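Mar 12, 2025

The Tuesday suppers are staying!

I've been bursting to write this one. The hot suppers for parents on the children's wards at Nandlow started as a winter trial, and I'm so pleased to say they are carrying on right through the year. Same night, same room, same slightly wobbly tables (we are working on the tables).

If you are new to the Usaveo newsletter, welcome, and I'm sorry for whatever brought you to us. Supper is on Tuesdays from half past five until eight in the Shiferaw Room, which you reach by going past the main lifts on the second floor and turning left at the big painted whale. It's for any parent, carer, grandparent or grown-up brother or sister with a child on one of the wards, and it's free. You don't have to book, and you don't have to say which ward you're from or why you're there.

I still remember what I ate during our own long stay, back before any of this existed. Toast from the ward kitchen, mainly, and the crusts off my daughter's sandwiches, and one night a whole packet of cough sweets because I couldn't bring myself to leave the bedside while the doctors might still come round. By the second week I was crying at the vending machine for keeping my pound. I wasn't crying about the pound, of course, but a plate of shepherd's pie would have done me an enormous amount of good.

So when I say we served 234 suppers in February, please imagine me saying it rather loudly. That was four Tuesdays, in a month when half the town had a cold. The lentil stew went first every single week, which surprised all of us who had put our money on the lasagne. There were second helpings, and there were people taking a covered plate back upstairs to share with the other parent, and one week there was a very long card game that had to be moved to the corridor at closing time.

We asked everyone to fill in a little slip before they left, and some of you wrote right over the edges and on to the back. I've read every one of them, most of them twice.

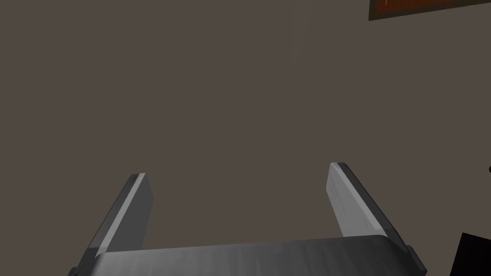
One mum wrote that she had walked past the door three weeks running before she came in, as she thought it must be meant for families who were having a worse time than hers. She only sat down in the end to wait for her phone to charge, she said, and she stayed until the washing up. Could we please put something on the door to say that it's for people whose child is "only" in for a few nights as well?

Yes, we could, and we have! The new sign went up last week in big plain letters: ANY WARD, ANY LENGTH OF STAY. I wish I'd thought of it in the autumn. So many of us rank ourselves like that, always sure that somebody down the corridor needs the chair more. Please have the chair. There are more chairs in the cupboard.

We counted up the slips, and 209 of them said you'd come again if you were still on the ward. A good few added that they very much hoped they wouldn't be, and I couldn't agree more.

The other thing you asked for, over and over, was something for the nights that aren't Tuesday. I'm thrilled about this part. Beltero, the kitchen that cooks for us, has agreed to make small frozen meals as well, and the first 80 went into the parents' freezer yesterday afternoon. They're in the tall freezer next to the microwave, on the top two shelves, with a blue lid if there's meat or fish in them and a green lid if there isn't. Help yourself at any hour. The heating times are written on the lid, and the full list of what's inside is in the red folder on top of the freezer — please check it if you have an allergy, even if you've eaten the same dish on a Tuesday, as the recipes are a little different.

A few bits and pieces that came up on the slips:

Halal meals are now there every week and don't need to be asked for. They're kept on their own hotplate with their own spoons.

Children who are well enough can come down with you, but do check with their nurse first, and tell us at the hatch if they need something soft or plain. We've got mashed potato in hand most weeks.

If your child can't be left, ask the nurse in charge to ring the Shiferaw Room and we'll bring a plate up to the ward door. Over nine plates went up on the last Tuesday of the month, so don't feel you're putting anybody out.

The parking is still dreadful. I've asked again about the evening rate and will keep asking. For now, the weekly ticket from the desk by the main entrance works out cheaper from the third day on, and you can have it put on a different car if you and your partner swap over.
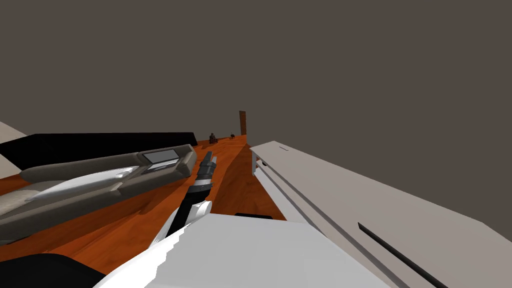
Robot arm and wooden floor, computer render.

Next week it's chicken and leek pie, the lentil stew (naturally), jacket potatoes, and a rhubarb crumble that I've already tried twice in the name of quality control. There'll be custard.

If you're home now and reading this from your own sofa, it's lovely to have you still with us. Several of you have asked how you can help, and what we're shortest of is plain: phone chargers with long leads, packs of cards, and decent tea bags. Leave them at the main desk marked for Usaveo and they'll find their way up. Dry food and home cooking we can't take, I'm afraid, much as I would like to meet the lemon cake that was described to me on the back of slip after slip.

And if you're on the ward tonight and haven't been down yet, come on Tuesday. You can sit at the long table and chat, or take the small one by the radiator and not say a word to anyone. The pie comes out at half past five and there's usually plenty left at seven.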